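3.2 Materials and layout of the sorting surface

The blocks used in all sessions were plain foam cubes in assorted colours, bought as school counting sets. We chose foam because it is quiet when dropped and light enough to be pushed by a careless touch, so that a poor placement shows up as a shifted neighbour. The table was covered in brown paper before the first session at Novonstead in July. Figure 2 gives two layouts from the same occasion, one with several cubes gathered near the middle and one with the cubes spread over the table. 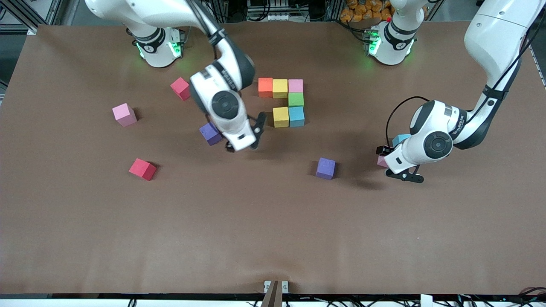
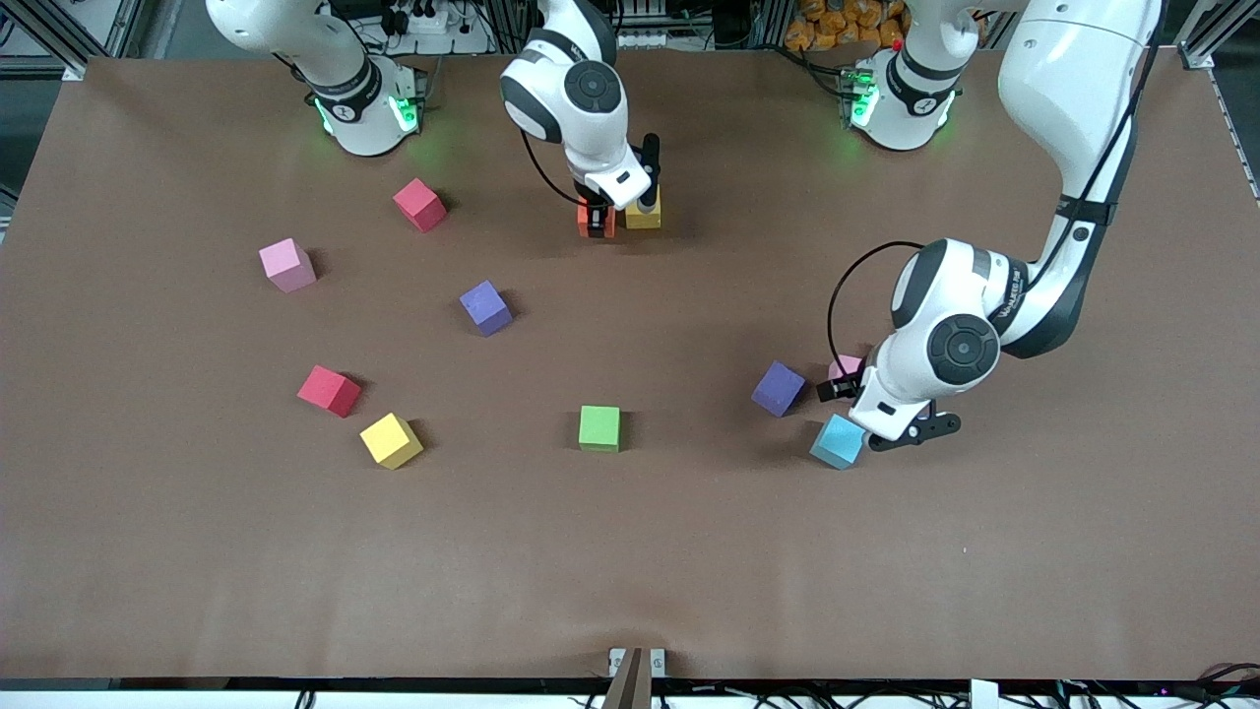 Figure 2. Foam cubes in assorted colours on the brown work surface, in two layouts.

Does the colour of a cube affect how it is grouped?
Colour had a small effect in our records, and only when two shades were close. Cubes of clearly different colours were grouped by nearness, whatever their colour. Pink and pale pink were confused more often than any other pair, and the same was true to a lesser degree of light blue and cyan.

We recorded 397 layouts in total. Of these, 39 were set aside before scoring, mostly because a cube had come to rest on an edge of the paper and its position could not be read with confidence. A layout was scored as clustered when at least four cubes lay within one cube's width of each other, and as scattered when no group of that size was present. Layouts with two or more separate groups were given a code of their own and are treated in section 3.4.

Scoring was done independently by Albertina Paiva and Valtteri Huttunen, working from printed copies. They disagreed on 34 layouts. Most of the disagreements concerned tilted cubes, where the gap to a neighbour depends on whether it is measured from the corner or from the face. We settled on the nearest corner and rescored all 34 on that basis.

Foam has one drawback that we did not allow for. The cubes wear at the corners, and a worn cube sits slightly nearer to its neighbour than a new one - a difference of 2 millimetres in the worst case we measured. The Moodley sessions used a newer set, and we therefore report the two sites separately in the tables that follow.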